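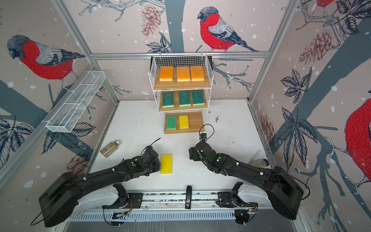
White table with a yellow sponge on it, bullfinch wallpaper on the walls

Subject: Re: Fernitar - length of the Runddale print

Gladys Lozano wrote:

> I have been through the Runddale catalogue card again and I still can't
> make the length agree with what is on the disc. The card gives 1553
> metres. Everyone who has written on Fernitar repeats that figure, and
> the booklet with the Eltell disc does too, but the running time on the
> back of the box is far too short for it at any speed I would call
> normal for the period. Either the transfer is fast or there is film
> missing. My own feeling is that it is fast, as the walking in the
> harbour part looks hurried to me. Has anyone compared the disc with the
> print on a bench? And does the figure on the card include the titles?
>
> I would also like to know where the second print went. My notes have it
> at Runddale, but the card doesn't mention it.
>
> Gladys

Gladys,

I had both prints on a bench for a few days in January, for a different purpose, so I can answer part of this from notes. I was not measuring for length and did not run every reel through the counter. Please treat what follows with that in mind.

First, the figure. The 1553 metres is not a measurement of the Runddale print. It is copied from the censor's record, and the card says so in a small abbreviation after the number which is easy to take for a shelf mark. The same abbreviation is on other cards in that drawer. It is the length of the film as submitted, with its titles. I don't know whether any cuts were made afterwards, as the column for them is blank, and a blank there can mean either that nothing was cut or that the page was never finished.

The print itself is a good deal shorter. The main reason is the titles. In print A (the one the card describes) they survive as flash titles only, a few frames each, which was the usual way of saving stock when the printer expected foreign titles to be put in later. I counted some 40 of them. If each had been held on screen long enough to be read, they would account for most of the difference between the can and the card. They don't account for all of it.

Second, the speed of the transfer. I compared the disc with the bench at a few points by counting frames between two cuts and timing the same passage on the disc. The result was consistent all the way through, including the harbour part, so the disc was made at one speed from beginning to end. The speed is moderate. It isn't sound speed, which is what the running time would suggest if you start from the full length on the card. You have divided a long film by a short time, and the film on the disc was never that long.

On the hurried walking: I agree that it looks quick, but I would not blame the transfer. Those shots were hand cranked out of doors, and the cameraman seems to have turned slower when the light was poor. The interiors on either side of them look right at the same speed. If you slow the whole disc down until the harbour looks natural, the scene at the lawyer's becomes very heavy going, and people put their cups down as if they were under water. A transfer with changes of speed between reels would be possible, and some would prefer it, but Eltell did not do that and the booklet does not claim they did.

Third, the titles on the disc. Eltell did not freeze the flash titles. They set new ones from the wording in the old frames, in a typeface which is close to the original but has the wrong letter g throughout. The hold time is short. I timed several and they are all a little under what I would allow for reading aloud, and the long letter in the fourth reel goes by before I can finish it. This alone takes a noticeable amount off the running time compared with a print from the period, where titles were held generously. I can post the timings if anybody wants them. They are in pencil and would need typing up. 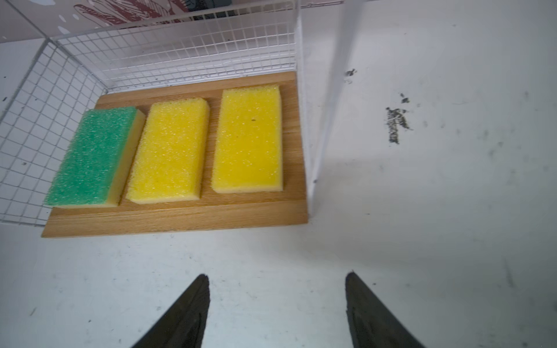

Fourth, the missing footage. There are two gaps in print A that I am sure of. One is at the head of the third reel, where the edge code jumps and the first shot begins in the middle of a movement. The other is just before the end. In both places the disc goes straight over the join without any note on screen. Print B has part of the first gap, perhaps a third of it judging by the action, though it is badly shrunk there and I did not want to put any tension on it. It has nothing for the second.

That brings me to your other question. Print B is at Runddale and always has been, as far as I can tell. It has no card of its own. It is entered on the back of the card for a different title, a travel short, because the two shared a can when they came in. Ask for the short and you will be given both. I told the people at the desk and they made a note, but I have no idea whether it has been entered anywhere a reader could find it.

Print B is a black and white dupe, contrasty, with complete titles, though in a translation that departs freely from the original wording. The husband becomes a brother, for example, which makes nonsense of the will. It should not be used as a source for the text. It is useful for title length, since the cards were cut in at full length, and for the order of shots in the fifth reel, where print A has been respliced at least once. I think print B has the right order there. The letter is read before the door opens, and the splice in print A is a cement join of a much later kind than the others.

So the disc follows print A, in print A's order, with new titles held rather briefly, and with both gaps closed up. It is a fair record of that print. It is not a reconstruction, and the word on the box is in my view a mistake by whoever wrote the copy. The booklet is more careful and calls it an edition.

If you are revising your filmography entry, I would suggest the following:

Length: 1553 m (censor's record, with titles). Surviving print shorter, flash titles only. Second print incomplete, foreign titles.

I would leave out a running time altogether. Any figure needs a speed attached to it, and we have no cue sheet or projection note for this film. The one newspaper programme I have seen gives times for the evening as a whole, with a comedy and a singer, and it isn't possible to separate them.

Two smaller matters. The tinting on the disc is from print A and is correct as far as I could judge by eye, apart from the night exterior in the second reel, where the blue is much stronger than on the film. And the Lozano index (your own, that is) still has the leading lady under her married name in one place and her stage name in another. Both entries lead to Fernitar, but only one of them leads to the travel short.

I can look up the edge codes for the third reel if they would help you. My notes for the fifth are less complete. I stopped writing them down after the resplice, as I was running out of bench time, so anybody going to Runddale might check from that point to the tail and post what they find.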